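Search this site Search Go

A visit to the robotics club open day at Pistulmont

Aug 5, 2021
By Elibariki Urio

The robotics club at Pistulmont College opened its workshop to visitors for the first time since June of last year. I went on the morning session, which took 40 people in groups of 12 or fewer. You sign in at the Gunden Street entrance and go up one flight of stairs.

The club has four project teams. The first we saw builds line-following cars for the schools league and had two of them running on a taped track in the corridor. One kept losing the line on the tight bend. The students said the sensor was set too high and let the children have a go at adjusting it.

The main room is where the arm team works. Their project is called Tato, and the task is sorting shopping: the arm has to pick up an item, decide whether it is fruit or a packet, and put it in the right place. Yen-ting Shek, a second-year student, leads the team and did most of the talking.
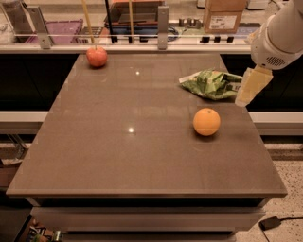 The arm at the snack bag, with the apple and orange also on the table.

Shek told us that round fruit was the easy part. Packets are harder because they crumple differently every time, and shiny ones confuse the software. On the team's last full test the arm managed 70 per cent with packets. They want to do better before the Hermans Cup, where each team gets 12 minutes and no second attempt.

Questions were mostly about cost and whether beginners can join. They can. The club teaches soldering and basic programming in the first term, and members pay only for the parts they take home.

The visit lasted almost 70 minutes. There is no lift, and parking on Gunden Street is for permit holders, so take the bus.

Comments (3)

marjorie_p
Went in the afternoon with my grandson. He liked the cars best.

Dov
Is there a lower age limit for the club?

Elibariki Urio
Dov, they said 16 for members, any age for open days with an adult.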